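Tanguy hand-held gripper pair: four weeks of garment work
Reviewed by Kaiwen Xia, March 28, 2023

The Tanguy set is two hand-held grippers with yellow slotted fingers on a black rail frame, sold for recording cloth-handling demonstrations. We ran one pair through 100 folding sessions. Setup is covered in the Baseveo manual and needs no repeating. Most of this review concerns a fault in the left unit that the manual does not mention.

Build quality is good. The rear housing is held by screws and stayed tight throughout. Finger alignment out of the case was acceptable on both units, with a narrow and even gap at rest.
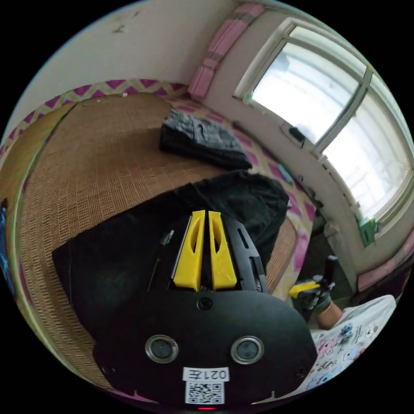
Left unit, label 021左, over dark cloth on the bed mat.

The fault appeared in session 20. With the trigger released, the left fingers stayed closed for some two seconds, then opened at full speed. On a shirt this costs one fold. With a hand near the rail it is a pinch hazard, and Fergal Ó Dálaigh, who did most of the handling, took a blood blister through a thin glove. The status light stayed on and no error was logged. The recorded finger width showed the fingers open during the delay, so every affected session also contains wrong data.

We first suspected lint. Cleaning the rails with a dry brush gave five clean sessions before the delay came back. Swapping cables changed nothing. Thick fabric made it worse, in particular long garments handled at both ends, where one side has to let go while the other holds tension.
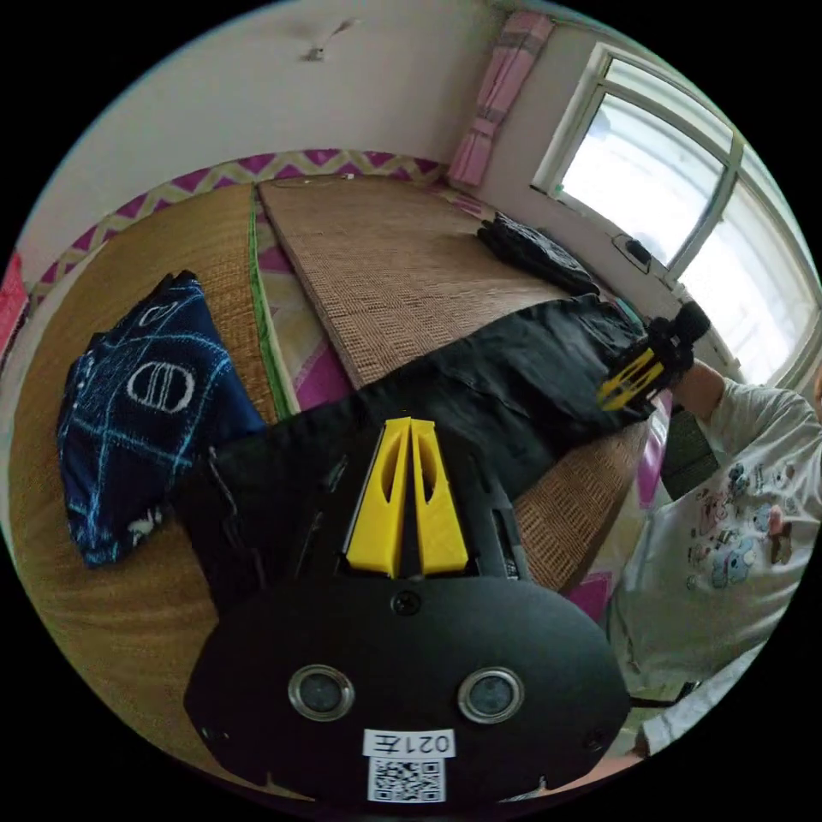 Black garment stretched across the bed, second gripper grasping a fold.

Cusen, the distributor, identified the return spring as the cause and sent a replacement with a heavier Stivholm part. Fitting it means removing the fingers and recalibrating, and the instructions omit the calibration step. Without it the closed position reads 4 mm open. Allow an hour.

The right unit never showed the delay. It also copes better with small knitted items, and ribbed fabric does not slip between the fingers under moderate trigger pressure.

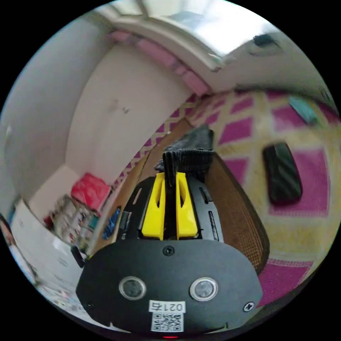 With the new spring the left unit releases normally, at the price of a noticeably stiffer trigger. Hand fatigue sets in earlier. I would still want a lockout that flags any mismatch between trigger and finger position, and a guard over the front of the rail. Neither is offered.

Buyers should test the release on both units under load before recording anything, and ask Cusen which spring is fitted. Units with the original spring should not be used on heavy cloth. Rating: three out of five, and two without the replacement part.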